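Week 3 – Household surveys and what they don't measure

Reading: Pillai, chapter on time-use diaries. Skip the appendix.

Start with the claim you'll see everywhere: people spend less time on kitchen work than their grandparents did. Maybe. Before you repeat it, ask what was counted as kitchen work, and who filled in the form.

The Beddoe survey asked one adult per home to recall the past week. Recall is poor for short, dull tasks. Wiping a counter gets forgotten; a holiday dinner doesn't. Of the 100 homes contacted, 52 sent the form back, and we know next to nothing about the other 48.

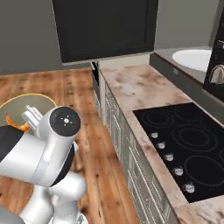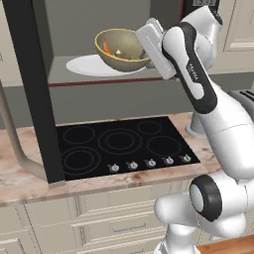 *Kitchen settings, both computer-rendered.*

Rezaei's objection is a different one. Her diary study had people write things down every half hour, and she still found gaps – mostly when two jobs ran at once. Is stirring a pot while helping with homework cooking, child care, or both? Beddoe coded it as whichever the person wrote first. I don't find that convincing.

Watch the word "average" too. An average that mixes people who cook daily with people who never cook may describe neither group.

For Monday:

- Keep a diary for one evening, in half-hour blocks.
- Next morning, write the same evening from memory before you look at it.
- Bring both. Don't tidy them up.

Niloufar Rezaei's coding sheet has 27 categories. Mark any entry of yours that fits none of them, or more than one.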